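Ticket: gripper lags behind my hand in teleop (Skiltcombe bench)
Status: open

Hi again! Still fighting the crumb pickup task. 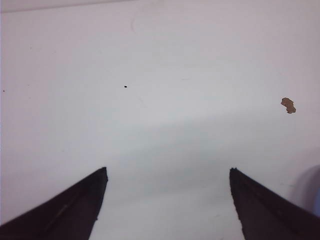
So I'm steering the arm by remote and the fingers close late, maybe some 10 frames after I squeeze. I've recorded 14 demos this afternoon and tossed 2 (my fault, I sneezed!).

Tried so far:
- restarted the Nidley bridge, no change
- swapped the USB cable, no change
- turned off smoothing in Gurken: better, but now it jitters

Log's attached. Should I keep recording or wait for a fix?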